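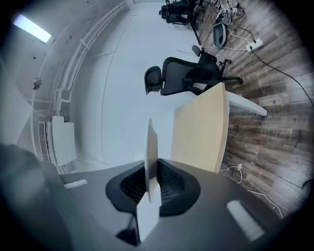

**Rernerthorpe, Sat 6 June** - The upstairs work room in the Ostapchuk building is in use again. It was closed in February, when the old carpet was taken out, and for many weeks the people who normally work there had to share the smaller room near the stairs. Now the chairs and the tables are back upstairs, and the first users have moved in with their things.

The room has a new floor with a wood look, in planks of grey and brown. The order for the floor and the cleaning of the walls came together to 2291 euros, according to Gudrun Westerberg, who manages the building for the tenants. The white pipes and the radiator stayed where they were. "We asked also for a price to hide the pipes," she said. "It was too much money for a thing which does not disturb anybody."

The furniture is mostly from before. The black office chairs with mesh backs were cleaned during the closing, and the ones with a headrest are still the most wanted. The light wooden table has rounded corners and gives space for work that is done standing. This was a wish from several tenants, who had complained that the old table was too narrow for two persons to put down their materials at the same time.
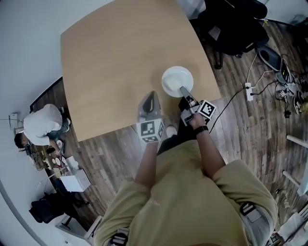

Cables are the part which is not finished. For the moment the room gets its power at the table from a power strip on the floor, and the long cables go over the planks. Kendivon, the company that made the floor, will come back to put in fixed sockets closer to the tables. Until then, the tenants are asked to keep cables near the wall when it is possible, and to look down before they roll a chair backwards.

Westerberg said that the sockets were in the first plan, but the delivery was late and she did not want to keep the room closed for one more month. Some tenants would have preferred to wait. Others had already carried their boxes up the stairs on the first morning.

Vonano, which rents two rooms on the ground floor, has offered a shelf for the small things that now lie on the floor or at the sides of the room. It must first be measured, as the free wall beside the radiator is short. Nothing should stand directly against the radiator, also not in summer.

Booking goes as before, with the list at the entrance. The room can be taken for half a day or for a full day. Tenants of the building pay nothing, and guests pay 39 euros for a full day. Plates and cups can be taken up from the kitchen, but they must come down again on the same evening.
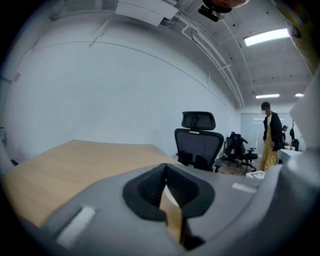
## What comes next

The tenants have 1000 euros left for the room this year. Westerberg would like to spend it on better lamps, and there is also a proposal for a second wooden table. A meeting about this will be held in the room itself, and each tenant can send one person. Proposals should be given to her in writing before the meeting, with a price.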